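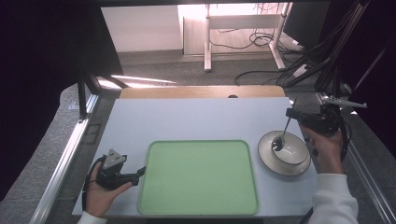 # Week 6 notes: buying a handheld gripper kit

Hi all. These are my notes from last session, cleaned up a little, plus the parts I rushed through at the end. We're still on the same question as last week: if you want a robot arm to learn table tasks from people, what do you buy first? My answer this week is a pair of handheld grippers, and the kit I want to go through in detail is the Pivex pair from Lilluvon.

Bring your purchase worksheet next time. I'll want the second page filled in.

## Where we left off

Last week was leader arms, where you move a small arm and a bigger one copies you. They work well and they cost a lot, and you need the follower arm sitting there the whole time. With handheld grippers you hold the tool yourself, one in each hand, and do the job directly. The robot can be in another building. It can be on back order, which was my situation for most of last spring!

You give something up for that. Your wrist can do things the arm can't, so part of the skill is learning to move in a way the arm could repeat. I'll come back to this, it's the thing most of you asked me about after class.

## What you get with the Pivex pair

- 2 grippers, left and right, each with its own cable
- a marker mount for the top of each one
- spare jaw pads
- a license for the recording software (one seat)
- a printed setup card, which I like a lot more than the online manual

The price on the quote I got was $2,076, before shipping. It doesn't include a table, a frame, or a computer. Please put those on your worksheet as separate lines. Several of you wrote one number for "kit" last time and then had no money left for a frame to hang things on.

Lilluvon also sells the same grippers as a set with their own stand, called Tuhiwai. I've only used the stand for an afternoon. It was fine, a bit narrow for two-handed work. Aluminum extrusion from any supplier gets you the same result if you have somebody who enjoys cutting and bolting, and you can move the rails later when you change your mind. You will change your mind.

## How they feel in the hand

Good, mostly. The grip is chunky and my hand gets tired before my arm does. The jaws close evenly and I don't get the sticky feeling I had with the Zodstead pair, where the last bit of travel took a real squeeze.

The cables are my main complaint. They come off the gripper and hang down beside your hand, so when you reach across the table you feel a small tug. You get used to it, but a new person will drag the cable over the work at least once in their first session. Leave slack, and clip the bundle up on the frame if you have one.

Wear sleeves that stay put. Loose cuffs get in the way of the jaws.

## The spoon and bowl task

I use the same starter task for every kit, so I can compare them. You need a flat tray, a bowl on a plate, and a spoon. Pick up the spoon from the bowl, bring it over to the tray, put it down, open the jaws. Then put it back. That's one run.

It sounds too easy to bother with, and it shows you nearly everything:

1. **Thin handles.** A spoon handle gives the jaws very little to hold on to. With the Pivex pads it still turns in the jaws if I grab it near the end. Farther down it behaves.
2. **Reaching into something.** Getting the spoon out of the bowl without hitting the side takes a lift first and a sideways move second. Beginners do both together and clip the rim.
3. **The other hand.** What does your left gripper do while the right one works? Decide before you start. I keep mine near the tray, pointing in, so it's ready to steady things. If it wanders around, the wandering gets recorded too, and the robot will happily learn it.
4. **The put-down.** People rush this. Set the spoon flat, wait a beat, then open.

My target for a first data set is 200 clean runs. A clean run means no drops, no long pauses, and both markers in view the whole way. Throw the rest out, even the ones you feel bad about — especially those, since you'll be tempted to keep them.

## About moving like the robot

Okay, the question from after class. How slow is slow enough?

I don't have a nice number for you. What I do is hold my elbows a little away from my body and turn from the shoulder where I can. If I notice my wrist doing a clever little flick, I stop and do the run again. Try playing your recording back on the arm model in the software before you record a lot of them. It marks the places where the arm can't follow in red, and the first time I did this my whole put-down was red.

Also, keep the markers facing up and out. When you tip the gripper far over, the tracking gets jumpy, and on the Pivex you only find out afterward. The Zodstead software beeps at you during the run. It's an annoying beep and I miss it.

## Support and repairs

I've written to Lilluvon 2 times. The first reply came the next morning and fixed my problem (an old driver). The second was about a loose marker mount and took long enough that I'd glued it by then. Replacement pads are cheap. Replacement cables are not, so ask for a quote on a spare set when you order.

## So would I buy it?

Yes, for a small lab doing table work with light objects. I wouldn't buy it for anything heavy, or for jobs where you need to feel how hard you're pressing, as there's no force reading on this version. If your project is the one with the jar lids, come see me before you spend anything.

## For next time

- Page two of the worksheet, with frame, computer, and spare cables on their own lines
- One paragraph on what your idle hand does during your task
- Read the setup card scan in the course folder, front and back

Lab opens at 9:30 if you want time with the grippers before we start. Sign up on the sheet by the door, one pair per group.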